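The Nunarwood head coach would like it known that he did not want a third goalkeeper. He has one anyway, signed on a free from Fenwood on Saturday, and he has spent most of the morning explaining why this is good news.

"I asked for a left back," he says, stirring a tea he never gets round to drinking. "I asked for one in June. I drew a diagram."

What he got is a 34-year-old who has played 223 league matches, 70 of them without conceding, and who turned down more money elsewhere to sit on a bench behind two younger men. The coach has come round to him. "He trained on the first morning and shouted at everybody. Our lot don't shout. They're lovely boys, they'd apologise to a corner flag."

The shouting matters. Nunarwood let in 11 goals from set pieces last season, and the coach can describe each of them with the tired fondness of a man going through old parking fines. The worst came at Zawadzka, in front of a crowd of 1,720, when three defenders marked the same centre forward and the other one scored.

"I've watched that one 40 times. I keep thinking someone will move."

Is the new man here to play, then? He looks at the ceiling for a while. "He's here to compete." Another pause. "He's here to play in the cup, and if he's better than the other two he'll play in everything, and then I'll have two sulking goalkeepers and still no left back."

There is a winger filling in there at present, a cheerful lad who regards the halfway line as his natural home and anything behind it as a sort of punishment. The coach won't criticise him. He does say that the Calex Cup draw could have been kinder, with a quick side away from home first up.

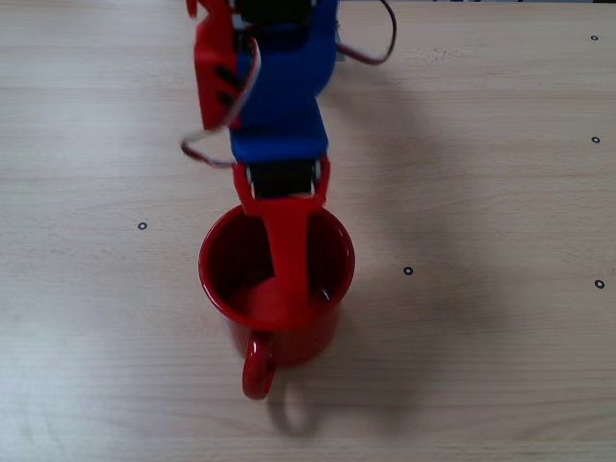
"They'll go down his side all night. I would. I've told him to stay put until I wave, and I've told my assistant to hold on to my arms."

As for the board, relations are cordial – he picks the word with some care. They have promised to look again at the budget before the window shuts, and he has promised to stop sending them the diagram.

"I've done a new one," he says. "It's in colour."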